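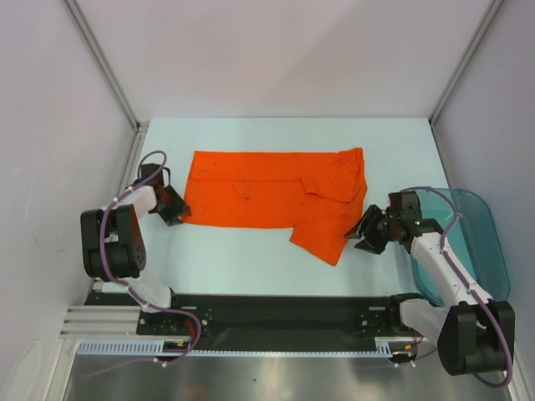
A kart school can't make a slow kid fast, one parent told us over the fence at Anolmont last June, and anybody who says otherwise is selling something. We asked if we could put that on our website. The parent said sure, and then signed up for the Wednesday group anyway.

We mostly agree with the remark, which puts us in an odd spot for a business that charges money to teach people to drive karts. So this page is longer than most About pages, and it has fewer adjectives.

Who we are

Sendero Karting School runs driver coaching at the Anolmont track, 734 meters of old asphalt with a decent hairpin, a bad one, and a back straight that is bumpier than the owners admit. We rent track time like everyone else. We don't own the place and we don't have any say in when it gets repaved, though we get asked about it every week.

We started as a group of club racers who had paid for a lot of coaching over the years and felt that much of it had been hot air. Some of it was good. A fair amount was a former racer standing at turn three, waving his arms, then telling us to "carry more speed" in the debrief. More speed than what? Into which part of the corner? We'd drive home with a sore rib and a certificate.

The first season we coached for free on borrowed evenings, mainly to see if we could do any better. Sometimes we could. Sometimes the student picked up two tenths and it was all down to the track cooling off. We learned to check that before we congratulated ourselves.

What we teach

Braking, mostly. People come in wanting to talk about racing lines, because lines look good drawn on a whiteboard. Then we put the data up and it shows them hitting the brake at a different spot every lap. Until that settles down, talking about lines is a waste of your money. A beginner in our adult course will spend the whole first session on two corners and may find it dull. Several have said so on the feedback form.

After that we move on to looking ahead, patience on the throttle, passing, being passed without throwing your whole race away, starts, and driving in the rain. The rain day depends on rain. We used to wet down the hairpin with a hose and call it wet weather training, but it never behaved much like a real wet track, and we dropped it.

We also teach racecraft to juniors, with more time on flags and rules than they would like. Most junior races we watch are decided by who stays out of other people's accidents. You won't see that on a highlight reel.

What we don't believe

We don't believe in talent scouting at age eight. We have been sent brochures from outfits that claim to spot future professionals from a single test day. We would love to see the list of everyone they spotted who is now doing something else.

We don't believe that the newest chassis is worth what it costs for a driver in the first two years. The folks at Verbruggen, where we buy our parts, know our views on this and still sell us parts. A straight frame, fresh tires and a seat that fits will do more for you than a new sticker kit. If your seat doesn't fit, please fix that before you book us for anything.

We are doubtful about simulators too, although we use one. It helps with learning which way a track goes and with getting used to having other karts close by. It does very little for your feel of the rear end. Students who are quick on the rig and slow on the track tend to blame the kart, and we have a spare kart ready for exactly that conversation.

And we don't much trust lap times taken alone. A best lap tells you that everything went right once. We look at the middle of the stint.

The Ekelico question

We use Ekelico loggers on all of our school karts. They record speed, steering angle and brake pressure, and they do it well enough. For a while we believed the company's pitch that students who could see their own traces would coach themselves. They don't. They look at the one corner where they beat their friend and scroll past the rest.

So the coach picks what you look at. Usually that means one trace, one corner, two laps laid over each other. If you want the full file to take home you can have it. Nobody on our staff gets a commission on logger sales, and we'll tell you to hold off on buying one until you can string ten similar laps together.

How a course runs

Adult groups meet in the evening and juniors on weekend mornings. We cap groups so that each driver gets a coach's attention in every session, and when a group is full, it's full. We've been told that this is poor business. It probably is.

You'll get a short talk, a session, a debrief, another session, and so on until the light or your forearms give out. Helmets and suits are included, gloves aren't. Bring your own gloves, the loaner bin is nothing to look forward to. Closed shoes with thin soles are best. Please don't turn up in hiking boots.

The full adult course is 22 hours, split over as many evenings as the weather requires. We picked that length by looking at when our own students stopped improving at a useful pace. Past that point most people are better off racing at club level and coming back with specific problems. We could sell a second course to the same people, and other schools do. We haven't seen enough in the numbers to justify it.

The junior course is shorter and broken into smaller pieces. Kids get tired before they say they're tired, and a tired kid in a kart is a kid about to hit the tire wall.

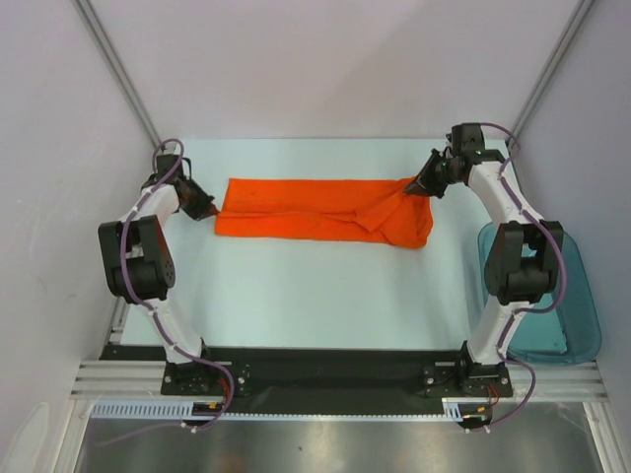 Do you run a race team that my kid could move up to?

We don't, and we'd be wary of any school that pushes its own team before the student has finished the basics. There are decent club teams at Anolmont and a few we'd steer you away from. Ask us in person and we'll tell you which is which, as far as we know it. We take no referral fee from any of them.

What it costs

Prices are on the booking page and they are the prices you pay. No "paddock fee," no "data package." If you bend a kart in the ordinary way, that's on us. If you bend it driving into someone on purpose after the checkered flag, that's on you, and so is the ride home.

A note on the sport in general. Karting is sold as the cheap way into racing, and compared with anything that has doors, it is. But we've seen families budget for the kart and forget tires, entry fees, fuel, travel and the engine rebuild that always lands right before a race weekend. Before you buy, sit down with one of our coaches for 40 minutes and go through a season's spending line by line. We don't charge for that talk. A good number of people come out of it and decide to stay with rental karts for another year, and we think that's a fine result.

Our record, for what it's worth

We've put more than 2,000 drivers through one course or another. Some have gone on to win club championships. We don't print their names or hang their trophies in the office. They did the driving, most of them had other coaches too, and we have no way to know how they would have done without us. Neither does any other school, whatever the wall of photos suggests.

What we can tell you is that most students leave braking in a more consistent place than when they arrived. We have the traces for that. Whether it makes you faster than the person next to you depends a lot on the person next to you.

Complaints and corrections

We get things wrong. Last season we taught a late apex at the second hairpin for months before one of our own students showed us, with the data, that the earlier one was quicker once the rubber was down. We changed it. The old handout is still floating around the clubhouse, so if you find a copy, ignore the second page.

If a session was poor, tell the coach that evening or write to us afterward. We answer email on weekdays, slowly during race weeks. If the problem was ours you'll get the session again or your money back, your pick.

Finding us

Come in through the main Anolmont gate, go past the fuel pump and park behind the timing hut. The school office is the door with the Sendero sign, which is smaller than it should be. The gate closes at 9 p.m. and the track staff really do lock it.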